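**About Predden**

Predden is a small company of nine people. We teach household robots to wash, fold and put away. Ionuț Avram started the company in December with one rented room and one machine, which we named Furtună. Our first client, Hasico, is still our client today.

We believe a company should also tell about its bad days, so we tell ours. During a hand-washing test, Furtună squeezed a wet shirt and did not release it. The force sensor in the left wrist had water inside and reported zero, so the controller closed the grip more and more. The emergency stop worked, but only after 2 seconds. The shirt was torn and one finger joint was broken. No person was hurt, but a colleague was standing too near.
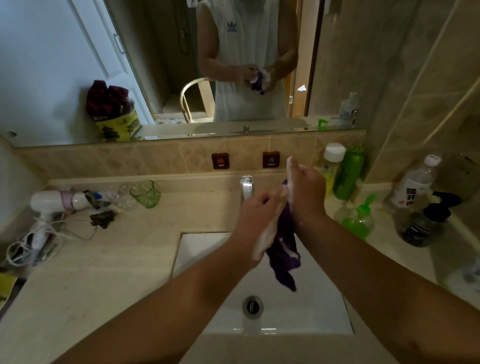 Our work changed after this fault. We stopped all wet tests for 20 days and went back to studying how people do the same task. A person washing a dark purple cloth by hand presses it from both sides, and the foam goes on the hand as well as on the fabric. Our old seal was tested with clean water only, never with soap. Now every wrist has a new seal and 2 separate force sensors, and if they disagree, the hand opens.

We also wrote a simple rule: while the arm has power, all people stay behind the yellow line. This rule is valid for visitors and for Ionuț too. 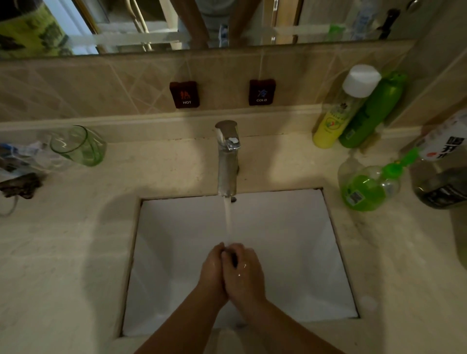
*Rubbing hands under a thin stream of water, fingers interlaced.*

The full fault report is open to all our clients. Muvido, who makes our wrist covers, received it first and helped us to correct the drawing. If you would like to read it, please write to us and we will send you a copy.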